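Ticket: Graywater pump cycling on and off, garden line losing pressure
Opened by: Corina Haslinger
Opened: 18 August 2025
Status: Closed by requester
Assigned: Kai Hinrichs, Claston support

Original message

Hi there! I'm hoping somebody can help me with my graywater setup, which has started doing something very annoying. We have the Claston surge tank and pump out behind the laundry room here in Hernham, taking the washing machine and the upstairs shower, and it feeds a drip line to the fruit trees (two pears, a fig and a plum that sulks). It's been running since last October with hardly a peep out of it. Now the pump kicks on for a few seconds, shuts off, kicks on again, and keeps that up even when there's no water being used in the house. I could hear it from bed last night. The far end of the drip line, by the fig, is barely dribbling.

Things I've already done, so you don't have to ask:

Switched it off at the wall and back on again. No change.

Cleaned the lint screen. It was pretty disgusting, but it wasn't blocked. No change.

Opened and closed the diverter valve a few times in case it was stuck halfway. It moves fine and the handle stops where it should at both ends.

I haven't opened the tank lid yet because the booklet says to check with you first if the system is under a year old. So, checking with you first!

Reply from Kai

Thanks Corina, that's a helpful list. Short cycling like this is most often the float switch or the check valve. Could you read me the hour counter and the start counter from the little display on the pump? Hold the button until it beeps. You're fine to open the lid as long as the power is off.

My reply, same afternoon

OK, hours say 144 and starts say 2,360. I have no idea if that's a lot. It sounds like a lot? My neighbor Menaka Howlader has the same pump on a rainwater tank and hers is way lower, but she only waters on weekends, so I don't know if that's a fair comparison.

I'm working from the dining table with the booklet in one hand and my laptop wherever it'll fit, so forgive typos. I'll go do the lid after I've eaten. 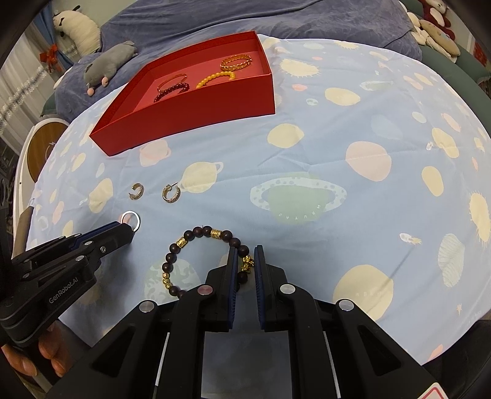 Lid off, float checked

Power off at the wall, lid off (four clips, one of them very stiff, I used the handle of a wooden spoon). The water was sitting low, below the outlet from the shower pipe. The float moves up and down freely on its arm and I could hear the click at the top and again at the bottom. The cord isn't tangled around anything. There was a band of gray gunk on the wall of the tank, so I wiped that off with an old towel while I was in there.

Then I put the power back on with the lid still off, standing well back, and lifted the float with a broom handle. Pump came on. I let it drop and the pump went off. So far so good, I thought. Then I just watched it, and this is the interesting bit: each time the pump stopped, water came gurgling back into the tank from the outlet side. Enough to lift the float again. Pump on, pump off, gurgle, pump on.

So it's pumping the same water up the hill and getting it right back. Is that the check valve?

Reply from Kai

Yes, that's the check valve, or something holding it open. The garden is higher than the tank at your place, so when the valve doesn't seat, everything in the line drains back. It would explain the weak flow at the far end too. The valve is the gray fitting just above the pump, with the arrow on it. Close the garden shutoff first, unscrew both collars by hand, and look for lint or grit on the rubber flap. If the flap is torn or curled, the part is number 745 and we'll send one out under warranty. Please wear gloves and wash up well afterward, it's used water.

Check valve out

Gloves on, garden shutoff closed, pump off. The top collar came loose easily. The bottom one didn't want to know, and I ended up getting Domenica from over the road, who has much stronger hands than me and also owns one of those rubber strap things for jars. That did it in one go.

The flap had a wad of hair and lint wrapped around the hinge, and on top of that it had a nick in the edge. I rinsed the whole thing in a bucket, picked the hair off with tweezers I will never use on my face again, and put it back with the arrow pointing up toward the garden. I hand tightened the collars and then gave each one a tiny bit more.

Result: better but not fixed. The pump now rests for 8 minutes between starts with nobody using any water, where before it was seconds. The fig end has a proper drip again. But it's still draining back slowly, and I'm guessing that's the nick.

I've turned the diverter to sewer for now so the pump can have a rest, and I'm carrying cans of tap water out to the trees. Could you please send the part? Same address as on the account.

Reply from Kai

Sending it today from our Flirnimgate warehouse, no charge. Leaving it on sewer is the right call. One more question: is there a filter bag on the washing machine hose, or only the screen in the tank?

My reply

Only the screen! I didn't know there was a bag. Lieselotte Hamann, who put the system in for us, may well have mentioned it, but there was a lot to take in that day and I was mostly worried about the hole in the wall. Which one do I need? The hose is the standard one that came with the machine, and it goes into a standpipe with an open top.

Reply from Kai

Any mesh bag that clamps over the end of the hose will work. We sell the Uibo one but a hardware store version is fine. Change it once it looks full, and don't let it overflow into the standpipe.

New part in

It came in a padded envelope with a spare washer. Swapping it was quick now that the collars aren't welded on. I turned the diverter back to garden, ran one load of towels and then listened. The pump came on, ran, stopped, and stayed stopped. I checked again before bed and the start counter hadn't moved since the towels.

I also got a mesh bag for the hose, and after that one load there was already a gray mat of fluff in it, so I can see where all that hair and lint was coming from.

Two small things for whoever looks after the booklet. The drawing of the check valve shows the arrow pointing down, at least in my copy, and I'd have put it in upside down if I hadn't taken a note of it first. And the page about cleaning the screen could do with a line about the bag.

Happy for you to close this one. Thanks Kai, you were very patient with me! The plum is still sulking but I don't think that's the pump.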